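Speaker notes: Writing work instructions people will follow
Biljana Spahić
Hoddale evening talks, February session

Slide 1. Title
Say who I am. Technical writer, 19 years, first at Waltero and now on my own. Most of that time spent on instructions for shop floors. Ask people to hold questions until the break unless they can't hear me.

Slide 2. The binder
Start with the binder at Motaung. It held every instruction for the assembly area and it sat on a shelf behind the supervisor's desk. When I asked a fitter how he did a certain job, he pulled a folded index card out of his shirt pocket. The card had four lines on it. The instruction in the binder for the same job ran to 19 pages.
Pause. Let them read the card on the slide.
The card was wrong in one place. The torque figure was out of date. The binder had the right figure and he had never seen it.

Slide 3. Who is reading
Three readers: the new person, the experienced person who forgot one thing, and the auditor. Most documents are written for the auditor. Write for the new person first. The experienced person will skim to the number they need if the numbers are easy to find.
Ask the room: who here wrote something for an auditor this year? Expect hands.

Slide 4. One action per step
Read the bad example out loud, slowly: "After ensuring that the part has been correctly located and clamped, the operator should proceed to drill, checking that swarf has been cleared."
Then the rewrite:
Put the part against the stops.
Close the clamps.
Clear the swarf.
Drill.
Point out that in the bad version, clearing the swarf comes after the drilling in the sentence. Readers do things in the order they read them.

Slide 5. Names for things
Pick one name for each object and keep it. At Waltero the same fixture was called the jig, the nest, the plate and "number two" in a single document. New people thought there was more than one.
If the floor has its own name for something and it isn't rude, use the floor's name. Put the catalog name in the parts list.
Toggle clamp is a good case. Some shops say toggle, some say quick clamp, some just say the red handle. Any of these is fine if everyone uses it.

Slide 6. Work areas (two views, leave up while I talk)

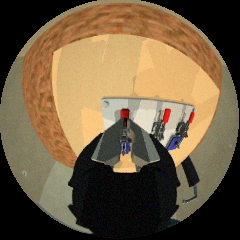
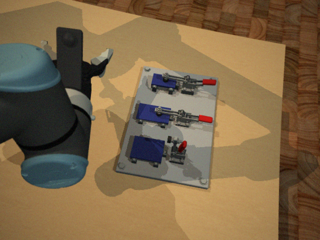
Slide 6: tabletop work area. The three toggle clamps with red handles are in the first view.

Say: a name has to pick out one thing. "Close the clamp" is no use where there are three of them. Number them in the text and put the same number on the metal.
Don't spend more than a minute on this one.

Slide 7. Warnings
Put the warning before the step it belongs to. Not at the front of the document and not after.
Keep the strong words for things that can hurt someone. The Skalilard manual used "caution" on nearly every page, including once for a paper jam. By the time a reader gets to the page about the guard, the word means nothing.
Story about the glove notice if there's time. Skip if running late.

Slide 8. Testing a draft
Give it to someone who has never done the job. Stand behind them. Don't talk. This is harder than it sounds, and I still have to put my hand over my mouth.
Write down every place they stop, go back, or look around for you. Fix those places. Test again with a different person.
Roughly 2000 words is the longest thing I've tested in one sitting. Past that, split it.

Slide 9. Keeping it current
Back to the index card. The card survived because it was in his pocket. Put the instruction at the machine, with a revision date big enough to read standing up. When it changes, take the old one away the same day.
Name one person who can approve a small correction. If a wrong figure takes a month to fix, people will go back to writing on cards.

Slide 10. Exercise
Hand out the sheets. Pairs. One person writes how to fold the sheet into an envelope, the other follows it without asking anything. Swap.
Bring spare paper. Last time we ran out.

Slide 11. Contact and handout
Handout is on the table by the door. Email is on the back page.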